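October, late evening

Watched the last of the films for the Lakatos shortlist tonight, which makes 15 in all. It was Prudus, the one Viktória Orbán has been after me to see. It runs two hours and feels longer in the first half and shorter in the second.

The story is simple. A boy of 10 is sent to live with his grandfather, a ferry pilot, after his mother goes abroad to work. The grandfather doesn't want him there and says so. Csaba Borbély plays the old man and hardly raises his voice the whole way through. The boy steals from the ferry cash box, gets caught, and then has to work it off a coin at a time. I thought I knew where it was going, and I was wrong about the last half hour.

I didn't like the music. There is a piano under almost every talk they have, and those talks would have been fine without it. Fanni Virág said the same about her first cut of Tameck and took most of it out, and that film is better for it. I still have Tameck ahead, but only by a little.

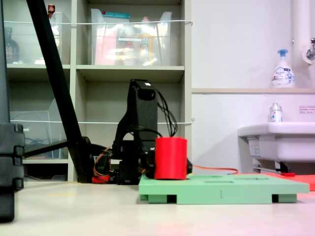 My notes are due to Anikó Balogh by noon tomorrow, 600 words on each of my top two, and I have one of them done. The trouble with Prudus is the color. Every shot on the river is gray or brown, and the only bright thing in the first hour is the boy's raincoat. It's the same plain red as the cylinder standing on the green board, and my eye went to it in every shot whether the boy mattered in that shot or not. By the time he gives the coat away I had been looking at it so long that I missed what the grandfather was doing behind him. I went back and played it again. He is untying the boat. I'll put that in, but I don't know yet if I count it for the film or against it.

Vilmos Antal called at 9. He has Trasorik first and won't move. I said the sister's part is thin and he said she's supposed to be seen from a distance. We left it there. He may be right, I only saw it once and I was tired. He wants the jury to meet early, before the public screening, and I told him 24 hours' notice is the least I need.

Ate the rest of the soup. Read the first page of my Tameck notes over and cut the part about the director's earlier work. Will write the Prudus page in the morning, starting with the cash box scene.

3 comments
Shares: 24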